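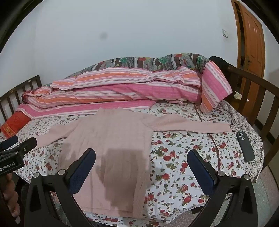 About Dilham

Dilham is a knitwear care and repair workshop. We wash, block, mend and fold sweaters for private customers and for a small number of clothing stores. The company was started by Tassanee Nuchit and Jailson Fontes, who had both worked in garment finishing at Rocha. Seven people work here now.

What we handle

Most of our work is ribbed and plain knits in wool, cotton and blends. We accept pullovers, cardigans, scarves and knit dresses. We do not accept leather trim, fur or anything with glued decoration.

How a sweater is processed

Each piece is laid flat, front side up, with both sleeves extended. Ribbing is checked along its full length, then the collar, cuffs and hem. Chest width, body length and sleeve length are recorded before washing and again after drying. A difference of more than 7 mm is corrected by blocking. Knits are dried flat and never hung – a hanger stretches the shoulders.

Folding follows one pattern. The sleeves are brought across the back, the sides are turned in, and the body is folded up from the hem. High collars are left standing until the last fold.

Care at home

Customers who prefer to wash their own knits can ask for our care sheet, written by Kelly Marinho. It assumes no special equipment. A made bed is a suitable surface for measuring and folding, provided the cover is smooth and dry. Damp garments should go on a towel or a mesh rack.

Capacity and turnaround

The workshop takes in up to 40 pieces a day. Washing and blocking take four working days. Mending is quoted separately by Jui-lin Kwan after inspection. Store orders are delivered in Vasent storage bags, one garment per bag, labeled by size.

Intake for November opens on 27th October. Drop-off is at the side entrance, Unit 3052, Nulari Building.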